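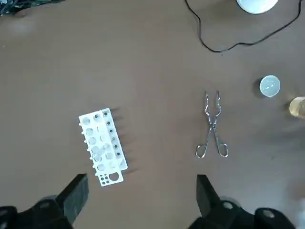
Lab items out on the table.

Home Classes Calendar FAQ Contact

Kitchen Chemistry Evenings at Droredlow – your questions

Do I need to know any chemistry?
Not a bit! If you can follow a pancake recipe you can follow us. Plenty of people come in saying they failed it in high school, and they do just fine with red cabbage and vinegar.

What will we do?
Each evening has one theme. Fall term starts with acids and bases (the cabbage night, a huge favorite), then crystals, then soap, then why bread rises. Margit Wallin teaches the first half of the term and Szymon Kozłowski takes over for fermentation, his great love. Ask him about sourdough and you'll miss your bus.

How long is a class?
Two hours, with a tea break in the middle. Food and drink stay in the hallway, please – the lab tables are for lab work only, even on bread night.

How many people are in a group?
Up to 19. If a class fills up, get on the waiting list anyway. Spots open up most weeks.

Can my kids come?
Ages 12 and up are very welcome with an adult. For younger ones we run the Firnia Saturday mornings, which are shorter and a lot messier.

What does it cost?
$23 an evening, materials included. Pay at the desk or when you book.

What should I wear?
Closed shoes and sleeves you can roll up. Tie back long hair. We have goggles and aprons in every size, and you'll keep the goggles on the whole time we're working. If you wear glasses, tell us and we'll find you a pair that fits over them.

I have allergies. Is that a problem?
Usually we can work around it. Write to us before the class and Margit will send you the full materials list. Bread night does use wheat flour, and there is a lot of it in the air!

Can I take home what I make?
Yes to crystals. Soap has to cure first, so pick it up at the desk four weeks later.

Where do I park?
Behind the Gatti building, free after 6. The side door is the one to use, and Room 663 is up the stairs or by elevator.

Will you run the dye class again?
Yes, in May! We loved it too.

Page updated 25 September 2024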